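25 December 2022, Flikita bench notes

Brine batch 5 for the Skiseck pickle trial. Dissolved 70 g of coarse salt in 2 liters of tap water, stirred until clear, then let it stand overnight with the lid on. Weighed the cabbage after trimming: 359 g. The Bortolotti scale drifts when the heater is on, so I tared it twice.

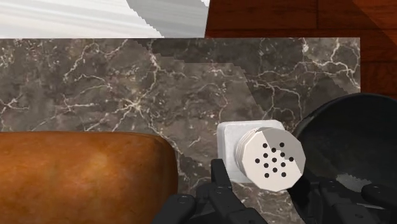
Word from Filanham is that the August jars went soft because the salt was measured by spoon, and could we please write down grams from now on. Fine by me. Spoon figures in the old pages should be treated as guesses.

Jars filled and on the lower shelf, cabbage held under with glass weights. Labels still to do. Next check is for cloudiness and smell, no tasting yet. Need more lids.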